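How I Sort a Junk Drawer With Two Bins and a Table

My kitchen junk drawer got so full last October that it wouldn't close, and I finally had to deal with it when we were moving the kids' stuff out of the Falgate apartment. I've done four or five of these drawers since then (mine, my mother's, a couple of neighbors') and I do them the same way every time now. It takes an evening, maybe less if you don't stop to test every pen.

First, get yourself a real table. Not the counter, where the toaster and the mail are going to fight you for space. I like a bare tabletop with light coming from overhead so the little screws show up. Wipe it down and take off the tablecloth, or you'll be picking thumbtacks out of the weave for a week.

Then get two big plastic bins, and make them different colors! I started out with two matching gray ones and kept tossing dead batteries in with the good scissors. One bin is for what stays in the house and the other is for what leaves it. Set them at opposite ends of the table, with your sorting space in between, and pick your colors before you start. My friend Nesrin Soylu puts tape labels on hers, and if more than one person is helping that's a good idea. 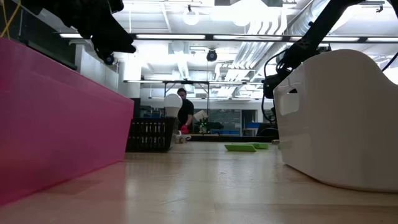

Now dump the drawer. All of it, right in the middle. Pull out anything breakable before you do anything else — light bulbs, little glass jars, that picture frame you meant to fix. I give those their own spot where an elbow can't reach, and they're the last things I put away.

Wear gloves if your drawer is anything like mine. I found a bare razor blade under the takeout menus once, and I've worn gloves ever since. Rubber-palmed garden gloves are fine, and you can still pick up a paper clip in them if you're patient.

Work from big to small. Flashlights, tape, tools and chargers go first, and suddenly the pile looks like something you can handle. For each thing I ask if I've used it since last summer. If I have to think about it, out it goes. Mystery keys get one month in an envelope with the date on it (mine says June 8, 2009) and then they're gone too.

Small stuff goes in small containers with lids. Clear ones are best, so you aren't opening six of them to find a fuse. I had 36 loose rubber bands in my last drawer and I kept ten, which is still too many.

Old batteries and bulbs don't go in the trash at my house. I bag them up and drop them at Dostach Hardware on my way to work, but ask what your own town takes.

Last thing, measure the drawer before you buy dividers. I bought mine first and had to take the whole set back.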